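Home Explore Notifications Messages Lists Bookmarks More

Learning chess endgames as an adult · Thread

1/ I started studying endgames in December after losing a rook ending I should have drawn. I had been playing at the Hekstead club for years and had never opened a book on the subject. A few notes for anyone in the same spot.

2/ I began with king and pawn against king. It took me two weeks of evenings before I could tell a win from a draw without moving the pieces. Opposition is easy to explain and hard to see with four minutes left.

3/ After that, rook endings. I used the Pawłowska workbook, the old edition with the gray cover. It has 80 positions and the answers are in the back, a few of them printed upside down.

4/ I do 12 positions a week. More than that and I start guessing. If I get one wrong I write it on an index card and try it again the next week.

5/ Jekar has a free trainer that plays the defending side. It is good at Lucena and Philidor. It is slow with minor pieces and the clock can't be turned off, so I put a sticky note over it.

6/ I've logged over 1,000 attempts on it. My score on rook endings went up for a while and then sat flat until I started saying the plan out loud before touching anything.

7/ What helped most in real games: get the king moving early. I used to leave mine on the back rank until somebody gave check. Now once the queens are off I look for a route to the center first.

8/ Rook behind the passed pawn, yours or theirs. Everyone hears this in their first month and I still had it wrong in half my games when I went back through my scoresheets.

9/ Skip queen endings at the start. I lost most of a month to them and they have come up twice.

10/
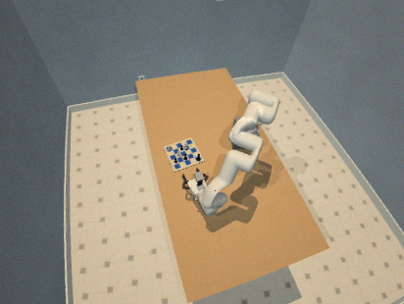
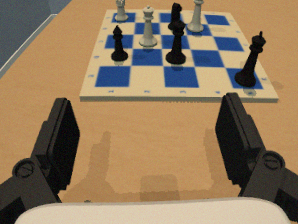
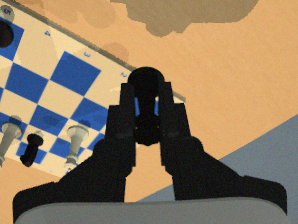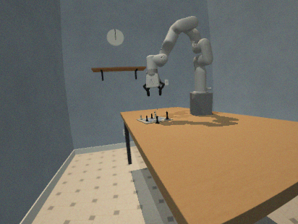
Piece count is how I decide when to switch over to endgame thinking. Books disagree on where the middlegame stops, and I got tired of arguing about it with myself during games, so I picked a number. Seven pieces on the board, as in the first two pictures, is well past my line. By then I want to know which trades I'd accept and which ones lose. At that stage I give every capture a full minute if I have it.

11/ Itusex sells a set of endgame cards that a few people at the club like. I found the print too small. Plain index cards do the same job.

12/ Next up is bishop against knight. I've put it off because the workbook only gives it 7 pages and I don't understand the third one. Will add to this when I get through it.

Filed under: Board Games, Chess, Study Notes

More from this account
Scoresheets: what I write down during a game
Club night time controls, compared
Two weeks with only king and pawn positions
Fixing a digital clock that resets itself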